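Plidow hand gripper: setup and upkeep notes

README for the Hallgate kit, last revised 2023-02-24

We have one Plidow, a hand-held two-finger gripper with a wide-angle camera above the fingers, and we love it. It gets carried from home to home and used on whatever is on the table that day. These notes cover how to set it up, how to look after the fingers and pads, and what to do when something works loose. They live in the same folder as the recordings so that whoever opens one will find the other.

If you only want the recordings, skip to "What is in the folder". If you are about to take the kit out, please read the lot. It isn't long!

Before you go out

Charge both batteries the night before. A full battery gives 60 minutes of recording, a bit less in a chilly room. Pack the hex keys, the spare pads, the lens cloth and the calibration card. The card must stay flat, so it travels in the lid pocket and nowhere else (we have already had to reprint one).

Fitting the fingers

The fingers are printed black plastic, a left and a right, and they are mirror images. Slide each one onto its carriage until it clicks, then put the screws in loosely. Squeeze the trigger fully so the pads meet, hold it there, and tighten the screws a quarter turn at a time, swapping from side to side. Doing one finger up tight and then the other pulls the pair out of line, and you will spend the afternoon wondering why thin things keep slipping out.

Open and close it 14 times after tightening. Then check the screws once more. On the January set one of them had backed out by this point, and it was lovely to catch it at the table instead of in the middle of a recording.
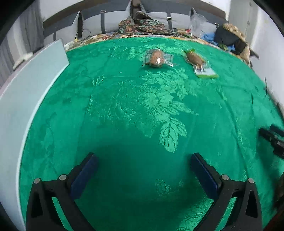
Pads wear faster than anything else on the tool. The blue ones are softer than the grey ones we began with and they grip so much better, especially on packets and other slippery wrapping – I would never go back. They do pick up fluff, though. Wipe them with a damp cloth between homes and let them dry in the open position. No washing-up liquid, no alcohol wipes; both leave the surface shiny and the grip goes.

Change a pad when the edge lifts or when you can feel a dip in the middle with your thumb. Always change both. Peel from the bottom, scrape off the old glue with a plastic card, press the new one on and leave it clamped overnight with the trigger strap.

Camera check

Clean the lens first, even if it looks clean. Point the tool at the calibration card from arm's length and run the Cartwright script. It prints a single error value. Anything under 9 is fine to record with. If it comes out higher, reseat the camera and try again before touching any settings. Black corners in the picture are normal with this lens and the script ignores them.

Known faults and fixes

Trigger feels gritty: take off the side cover and brush out the rail. Crumbs, nearly always.

Fingers close unevenly: loosen both, squeeze, retighten as above.

Recording stops by itself: check the cable where it enters the handle. The Sornar connector needs a firm push and it is easy to leave it half in.

What is in the folder

There are 566 recordings, each with its video, the finger opening over time and a short text note saying what was attempted. Sets made before the blue pads went on are marked "grey" in the note. Please keep that label if you copy files elsewhere, as the two kinds of pad behave quite differently.

Still to do: a better clip for the trigger strap, and a printed copy of this page for the case.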